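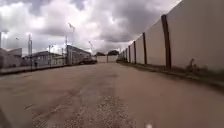

Dust control on a mixed asphalt/dirt haul road – chloride or emulsion?

Forum: Yards, Access Roads and Hardstanding
12 replies

clukcombe_yard wrote:
I look after the access road at Clukcombe. Straight run, 627 m from the gate to the weighbridge, concrete wall down one side. The surface is old asphalt that has worn through in places and been patched with whatever was on site, so it is now a mix of asphalt remnants and compacted dirt. Loose gravel comes up in patches and migrates toward the middle.

Dust is the complaint. We run a 2,000 gallon water truck when it is dry and the effect is gone by lunch. Management will pay for one treatment this season and wants a recommendation by Wednesday.

Options quoted so far:
1. Magnesium chloride, sprayed, two passes
2. Asphalt emulsion, diluted, over a light blade
3. Do nothing, keep watering

Traffic is mostly loaded tippers, low speed. Which one and why?

fcourtois wrote:
What is the fines content? You can't choose between 1 and 2 without a gradation. Chloride needs fines to hold on to. If the surface is mostly gravel over old asphalt, it will run straight off.

clukcombe_yard wrote:
No lab result. Jar test on material from the wheel paths gave a thick silt layer, under a thin layer of clay. The gravel patches have almost nothing in them that would pass a fine sieve.

fcourtois wrote:
Then you have two surfaces and one product will not suit both. Get a proper sieve done on three samples: wheel path, crown, gravel patch. It costs less than one load of chloride.

silvana_b wrote:
Agree on the sieve, disagree that it should hold up the decision. The gravel patches are a symptom. Fines get pulled out by tires and wind, the stone is left behind, and the stone then rolls. Whatever product goes down, the first job is to blade the loose stone back, add binder material and compact at the right moisture. Product on top of loose gravel is money on the ground.

Our road at Moulin was in the same state. We bladed, added a clay-rich fill, compacted, then put down chloride. It held from spring to September with one touch-up at the gate, where trucks turn.

graderman600 wrote:
Blading over old asphalt is not that simple. If there are plates of asphalt still bonded to the base, the blade skips over them and gouges the dirt in between. You end up with a washboard. I have done this to a customer's road and had to come back and fix it at my own cost.

Either rip the whole thing, asphalt included, and recompact as one layer, or patch by hand and leave the blade on the truck.

silvana_b wrote:
Depends how much asphalt is left. Ours was maybe a tenth of the area. We cut those bits out first with the excavator.

graderman600 wrote:
A tenth, fine. The OP says "mixture". I read that as a lot more than a tenth.

clukcombe_yard wrote:
Walked it this morning with a bar. Closer to a third, mostly along the wall side. The asphalt there is brittle and comes up in pieces the size of a dinner plate.

graderman600 wrote:
Then rip it. Six inches deep, break the pieces to under two inches, mix, shape, water, roll. Old asphalt millings make a decent surface once they are in with the fines. And put some crossfall on it while you have the machine there. With a wall on one side the water has only one way to go, so fall it away from the wall. Crown is wasted on that layout.

y_hervieu wrote:
Two points that have not been raised.

Chloride and concrete. You have a long concrete wall next to the road. Splash and runoff with chloride in it will get into the bottom of that wall and, if there is steel in it, into the steel. I would keep it off a strip along the wall or not use it at all. Same for any light pole bases and buried cable glands.

Emulsion over a reclaimed surface works well if the asphalt pieces are properly broken down. We used Cesia at a dilution the supplier gave us. Cure time matters: keep the trucks off overnight at minimum, and do not start if rain is likely. A dull sky with breaks in it is not a dry forecast.

fcourtois wrote:
The wall point is fair for a sprayed product on a flat road. With the crossfall described above, runoff goes the other way and only tire splash reaches the wall. I think the risk is overstated. Chloride is also far easier to reapply. Emulsion breaks into potholes once it is through, and then you are back to patching.

y_hervieu wrote:
Tire splash every working day for years is the risk. I have seen the spalling. We will not agree on this one.

clukcombe_yard wrote:
Where I have landed: sieve samples go off tomorrow. Price for rip and recompact requested for the full length, with crossfall away from the wall. The emulsion quote stays open, and I have asked for a chloride price on the first 600 ft from the gate only, as there is no reinforcement in the wall on that stretch according to the drawings. Water truck carries on in the meantime.

One remaining question. Does anyone have a figure for compaction moisture with a third millings in the mix, or is it a case of squeezing it in the hand?

graderman600 wrote:
Hand squeeze. It should hold a ball and leave your palm damp. Ask the lab for a Proctor on the blended material if you are paying them anyway, but blend it first, in the proportions you will have on the road.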